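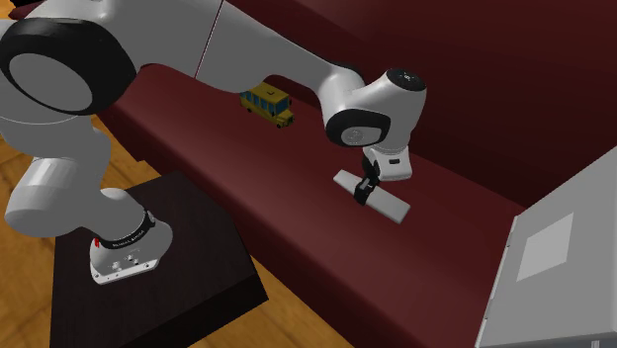 Notes on moving the mail archive off the old server, October 2020

The archive held 1,962 folders, most of them created by a filter rule I wrote years ago and forgot. Exporting took one evening. Importing took much longer, as the new host limits each connection to 3,000 messages and then drops it without an error code. The log just stops.

The fix was a short script that reads the last message ID, waits 20 seconds and reconnects. Sandra Penrose suggested keeping the IDs in a flat text file – I had been using a small database, and it locked twice.

Two things still need work. Folder names with a slash in them come through as nested folders, so "Haslam/billing" is now a billing folder inside one called Haslam. Dates on drafts are also wrong by 5 hours, and only on drafts. I suspect the time zone field is missing in the export.

The old server stays on until April. I have switched off its nightly index job and left everything else alone.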